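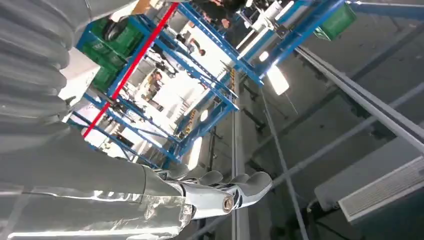 The Long Way Round to Clean Water

On a Thursday morning in Brarkosdale the reservoir keeper's day begins at the gauge board, a painted post that has stood in the shallows below the dam for longer than anyone on the present staff has worked there. The reading is written in a bound ledger and entered into the district's computer system before seven o'clock. The ledger is kept because the district's standing orders require it, and the current volume is the 37th in the series.

Brarkosdale supplies the town of Pastard and the villages on its northern side. Its catchment is upland pasture and peat, and for much of the last century it gave water that needed little treatment. That has changed. Heavy rain after dry summers now brings brown, acidic water off the moor, and the treatment works at Kuipers Lane must remove the colour before the supply can be passed as fit to drink. The cost of doing so has risen in each of the past four years.

The district's answer has been to look uphill. Under a programme agreed last August, landowners in the catchment are paid to block old drainage ditches, to keep stock off the wettest ground in winter and to allow moss to return where the peat has been left bare. Payments are made by area, and each agreement is reviewed after the second season.

"The works can treat what reaches it, within limits," said Imani Ndung'u, head of catchment management for the district. "Our interest is in what reaches it. Every ditch on that moor was dug to move water off the land quickly, and for a hundred years we have been collecting the result at the bottom."

The ditches were cut in stages, most of them with public grants, at a time when the improvement of hill grazing was a national aim. Many are now far deeper than their makers intended. Running water has worn them down through the peat to the clay, and the banks on either side have dried and cracked. Blocking them is slow work. Dams of peat, stone or timber are set at intervals down the slope so that each pool backs up to the foot of the next, and the spacing must be worked out afresh on every change of gradient.

Josphat Tanui, who farms at Skindness on the eastern edge of the catchment, entered the programme in its first round. He has kept a reduced flock on the upper ground and moved the remainder to rented fields lower down. The arrangement has not been without difficulty. The rented land is two miles from the farmhouse by road, and the payments for the first season were made later than the agreement had stated. He remains in favour of the work itself.

"My father spent good money draining that hill, and I am being paid to undo it," he said. "I do not think he was foolish. He was doing what he was advised to do. The grass was never as good as he was promised, though, and we lost sheep in those ditches every spring."

Opinion among his neighbours is divided. Some have declined to sign until the length of the agreements is extended, on the grounds that a farm business cannot be planned around two seasons. Others object to the loss of access tracks, several of which cross ground that will become too soft for vehicles. The district has said that it will consider longer terms once the first reviews are complete.

Evidence that the approach improves the supply is still being gathered. Revathi Kartha, the chemist responsible for sampling at the reservoir inlets, tests the water from blocked and unblocked streams on the same day and by the same method. Her records show less sediment below the new dams after heavy rain. Colour is a more stubborn matter, and she cautions against expecting an early change.

"Peat that has been dry for decades does not recover in a winter," she said. "When it is first wetted again the colour can become worse for a time. The public should be told so plainly, and so should the people who pay for it."

Household bills in Pastard will continue to include a charge for the extra treatment at Kuipers Lane while the moor is restored. The next round of agreements opens to landowners in August, and application forms may be obtained from the district office.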